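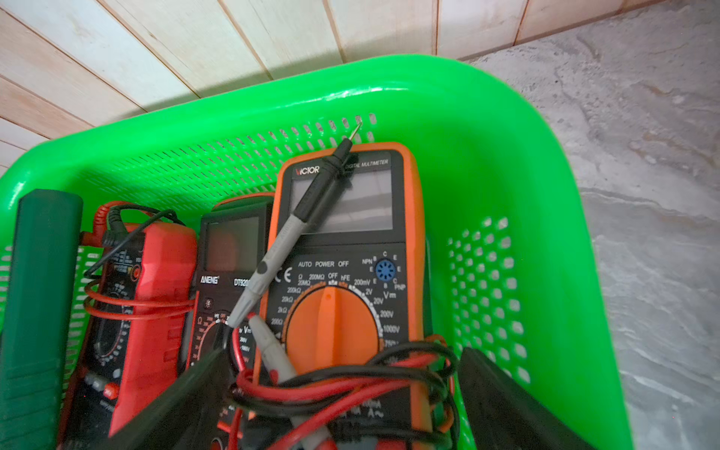
Filed under: Working Groups > Bench Robots > Minutes

Small Bench Robots Good Practice Group
Minutes of the March meeting
Held at the Espinoza building, second floor meeting room, and by phone

Present: 16 members, including delegates from Jovent, Birkeo and Rurkska. Apologies were received from both university members. The Birkeo delegate took the chair. The secretary took the minutes.

1. Opening and minutes of the last meeting

The chair opened the meeting at 9:30. The minutes of the last meeting were accepted with one correction: under item 3, "stop switch" should read "hold switch." The two are defined separately in the draft and members were asked to keep them apart in comments.

2. Matters arising

The glossary has been sent out. Rurkska still objects to "workspace" being used for both the area the arm can reach and the area the operator sets out. The secretary will split the term in the next draft and use "reach area" and "layout area."

Jovent has not yet sent its incident form. Its delegate said the form was with their legal people and would come before the next meeting.

3. Draft practice note: handling test instruments with gripper arms

The group went through the comments on the draft. There were 21, most of them on wording. Those on wording were accepted as a block. The rest are covered below.

3.1 Test leads. The draft says leads should be "managed." Several members found this too vague to check. Jovent proposed that leads be unplugged and bagged before any arm handles a meter. Birkeo was against this, as its work includes picking up meters with leads attached and the note would then rule out the very task it was written for. After discussion it was agreed to allow attached leads if the task sheet says so, and to require the operator to look over the layout for loops around more than one item before starting. Jovent asked for its preference for bagging to be recorded.

3.2 Power state. Meters are to be switched off at the dial before they go into the layout area. A blank display is not to be taken as proof, as many meters shut themselves off after a time. Agreed without a vote.

3.3 Mixed containers. Rurkska asked whether meters may be stored together in one basket between runs. Agreed that they may. A meter with a cracked case or a damaged lead must be kept out of it and tagged. The clause on stacking was struck.

3.4 Pull force. Birkeo reported on around 3000 picks done on its own benches and suggested a limit on gripper pull when a lead is caught. Rurkska said the figure would depend on the gripper and the lead and should not go into a general note. The group asked Birkeo to write up its method first. No limit goes in for now.

4. Layout and shared reach on two-arm benches
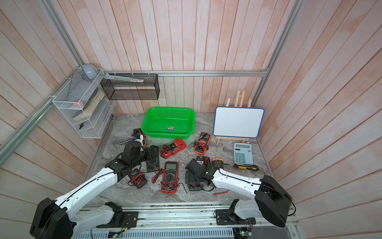 Clause 4 of the draft covers benches where two arms can reach the same items. The present wording asks for "a clear division of work," and the Rurkska delegate said that operators read this as a line down the middle of the bench, which few of them keep to. With both arms on one base rail and meters spread over the whole floor of the booth, some items will always be open to either side. The new wording will ask for the task sheet to name which arm goes first for any item in the shared part. Cutting tools were taken up under the same clause. A utility knife set down next to a calculator and near several loose leads is a common enough layout, and the draft says nothing on it. Agreed text: a knife may be part of the layout only with the blade drawn in and locked, the operator checks this by hand before each session, and the knife is listed by name on the task sheet.

4.1 Wiring at the base. Jovent raised small circuit boards fixed to the base rail with free wires. The group agreed that wires on the operator's side should be tied down or covered. Whether this should be "shall" or "should" was put to a vote and "should" carried. Rurkska voted against and may send a note of dissent.

4.2 Reaching in. No hand goes into the layout area while either arm is enabled. Both arms go to hold, even if the item to be moved is near only one of them. This replaces the earlier text, which let the second arm carry on.

4.3 Resetting. The time taken to put a bench back to its starting layout was discussed at some length. Birkeo keeps a printed sheet for each layout. Jovent lets operators vary it on purpose. Both are acceptable under the draft as long as the start layout is recorded. No change.

The meeting broke at 11:10 and resumed at 11:25.

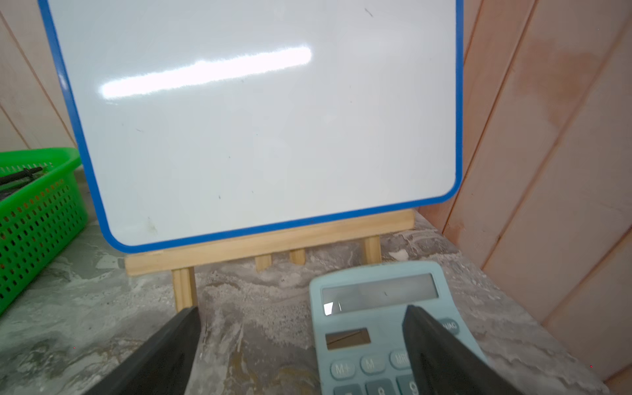
Minutes, Bench Robots Group, page 4

5. Boards, stands and shiny surfaces

The draft lists items that "may affect the view of a wrist camera" and asks operators to remove them. Birkeo said this would clear out half the objects people work with. A whiteboard on an easel can carry a long streak of glare from an overhead light and still be a proper part of the task. The clause was rewritten to say that glare should be noted in the session record, and that lights should be moved only if the task cannot be done otherwise.

Rurkska asked for a line on items that can tip. Agreed: anything that stands on an easel or other light stand is to be tried by hand with a gentle push before the session. If it falls, it is fixed down or taken out. Whether smudges should be wiped off a board between sessions was left to each site.

6. Operator training

The training annex is not ready. It was agreed that it should be short and should fit on the inside of a cabinet door. The secretary will circulate a first version with the revised draft.

7. Any other business

Rurkska offered to host a bench visit for members. Closed shoes are needed and visitors sign in at the front desk.

The question of a joint logo was put off again.

8. Actions

Secretary: split "workspace" in the glossary; revise clauses 3, 4 and 5; circulate the training annex.
Jovent: send the incident form.
Birkeo: write up the pull force method.
Rurkska: send any note of dissent on 4.1; propose dates for the bench visit.

9. Next meeting

By phone, on a date to be set by the secretary. The meeting closed at 12:20.

Recent from this group
Minutes of the February meeting
Glossary, second draft
Comment form for practice notes
Hold switch and stop switch: definitions
Practice note: marking out a layout area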